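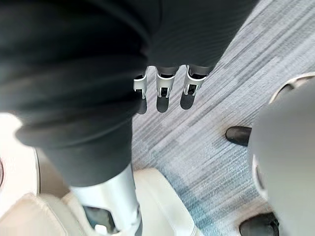
Why did they have to count the Varncombe votes twice? There were only 17 votes between first and second place, and the losing side asked for a recount, as any candidate is allowed to do.

5 min read

Got home at twenty to three in the morning with my shoes in my hand and I still couldn't sleep, so I'm writing this up while I've got it straight in my head. It's July, the windows are all open and there's a blackbird going already, or something that sounds like one.

So, the by-election. I'd said in the spring that I wasn't going to get involved in this one, and then the leaflets turned up (1,000 of them, in a box that split as soon as I lifted it) and of course I did half of Varncombe and then the whole of the Kurkesley side as well. Kurkesley is all hills and low letterboxes. Whoever decided to put a letterbox at ankle height with a brush in it should be made to deliver to that road every evening for a month! I have a plaster on two fingers and a lovely stripe of sunburn down the back of my neck where the hat doesn't reach.

I enjoyed it though. People talk to you if you're standing on their path looking hot. Almost all of them wanted to talk about the bus. I'd been told it would be the planning business, the big field on the Sultodham road, and I had my little speech ready about drainage, but no, it was the bus, the bus, and one man who wanted to know why the clock on the library has been wrong since before he retired. I said I'd ask. I did ask, too, and it belongs to the county, so that's that for another ten years.

Polling day itself was long. I did the morning stint outside the school, then went home and had a bath and a cheese sandwich, then back for the evening. There was a rush straight after tea, which surprised me, lots of young families with scooters, and then it went dead quiet and we all stood about discussing whether quiet was good for us or bad for us. I've never known anybody get that right. I thought it was good. The woman from the other lot thought it was good for them. We shared her mints.

Then the count, over at the Schumacher Hall, which I hadn't been in since the flower show. They've done the floor. It squeaks dreadfully now, and with all those people in trainers pacing up and down behind the tables it sounded like a netball match. I was a counting agent for the first time, which sounds grand and means you stand behind a rope and stare at somebody else's hands for hours. You're not to touch anything and you're not to talk to the counters, and the one in front of me was so fast I gave up following after a bit and just watched the piles.

The piles are what get you. First ours was taller, and then it wasn't, and then someone pointed out that the bundles hadn't all been brought over yet so it meant nothing, and I went and got a tea from the urn to calm down. It was terrible tea. I had two more.

The spoilt papers were the best bit. They lay them out and the returning officer goes through them one by one and both sides lean in and say yes or no. There was one with a very careful drawing of a bus. There was one with ticks beside everybody, which is kind but doesn't help. And there was one where the cross had strayed over the line, only just, and we went back and forth over it for so long that I started to feel sorry for whoever had drawn it, probably in a hurry with a toddler pulling at them. It was allowed in the end. It wasn't for us.

So the first count finished and they called the agents into a huddle by the stage and read it out quietly. We were ahead! Then the other side asked for a recount, and fair enough, I'd have asked too, and my stomach has not been the same since. Everything back on the tables, everything again from the start. One of the counters rolled her shoulders like a boxer.

It took ages. A lad from the Sultodham paper went to sleep sitting up. I ate somebody's crisps without asking and I must find out whose they were and replace them. I kept thinking of the doors I hadn't gone back to, there was a whole row at the bottom of Kurkesley where I'd put "out" against every one and meant to try again, and I'd gone home because my feet hurt. If we'd lost it by a handful I'd have thought about that row for the rest of my life, I really would.

Anyway, same result the second time, to the vote. Our total was 1,411. I cheered much too loudly and then felt bad and went across to shake hands. They were very decent about it. The candidate gave a short speech, thank goodness, and thanked the police and the counters and everyone who'd been out in the heat, and then got the name of the hall wrong, and I laughed and had to turn it into a cough.

I do want to put down the turnout too, as it's been bothering me. It was poor. Everyone on our side kept saying it was good for a by-election and I nodded along, but I knocked on a lot of doors where the people were perfectly pleasant and had no idea there was a vote on. Some of them had my own leaflet on the mat behind them. I don't know what you do about that. Bigger writing, maybe. Or start earlier, before the holidays, and have somebody outside the shop on market mornings with a table, which I've suggested before and been told it would look pushy. I shall suggest it again while everyone's in a good mood. 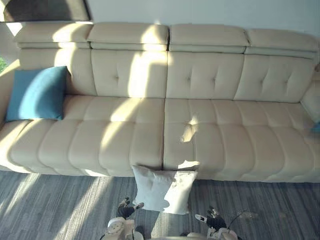
Cream sofa with the sun across it.

Things to do before I forget. Take down the posters, all of them, including the one tied to the gate on the Sultodham road that I can never undo (take scissors). Write thank-you notes to the three households who let us use their front gardens. Give back the clipboard. Ring the dentist, nothing to do with politics but I've cancelled twice because of all this.

And first meeting of the new council is in a fortnight, and I'd like to go and sit at the back and hear what gets said about the bus. I've a feeling it'll be put off until the autumn. If it is I'll be writing a letter, and I've got half of it composed already, mostly in the bath.

Kettle on. It's properly light out and I may as well stay up now.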